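How fans read a singer's public posts: project report

Fatima Dlamini, with Tamsin Trevaskis (survey and coding)

## 1. What we set out to do

Our project looked at how fans respond when a singer posts about private life and not about music. We chose Amegashie, who sings with the group Prirkinell and has posted a lot about family since the group's second album. We wanted to know whether personal posts get longer comments than posts about shows, and whether the tone is different.

We left out anything posted by the record label. Those posts are mostly tour adverts and the comments under them are mostly people asking about tickets.

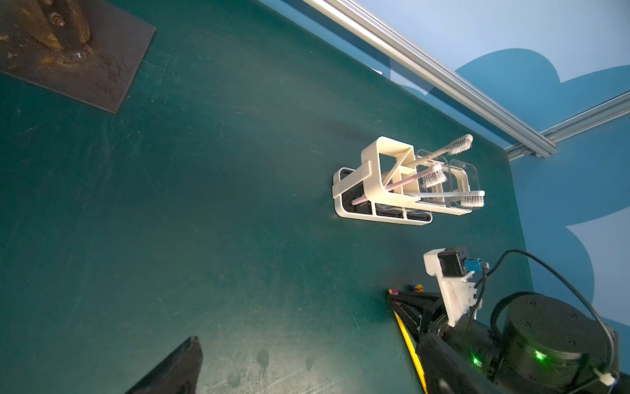
## 2. Method

We collected 1000 public comments from under 2 kinds of post, personal and promotional, with the same number from each. All the posts were from one December, when Prirkinell played Trumelby and Amegashie also posted several times about a grandmother's illness.

Each comment was put into one of four groups: support, humour, complaint or other. Tamsin coded the personal posts and I coded the promotional ones. We then swapped 200 comments and coded them again without seeing the first result. We agreed on 72 per cent of them. Most of the disagreements were between humour and support, as fans often joke when they are being kind.

Usernames were removed before coding. Comments that were only emojis went into "other", which we now think was a mistake.

## 3. Results

Personal posts drew longer comments. Many of these were several sentences long and some told a story about the fan's own family. Comments under promotional posts were short and often just named a town the fan wanted the group to visit.

Complaints were more common under promotional posts. The main one was the price of the Trumelby show. There were few complaints under the personal posts, though one thread turned into an argument about whether Amegashie should be posting about a relative at all.

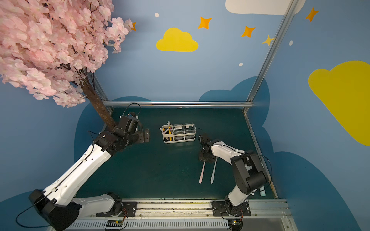
Fan accounts were harder to deal with than ordinary ones. The largest, Noklow, reposts everything Amegashie writes and adds its own caption, so replies can be to the singer or to the account. We counted replies to Noklow separately in the end and kept them out of the main table.

## 4. Limits

One month is a short time, and the illness probably made fans kinder than usual. We only read comments in English. If we did it again we would both code every comment and give emojis their own group.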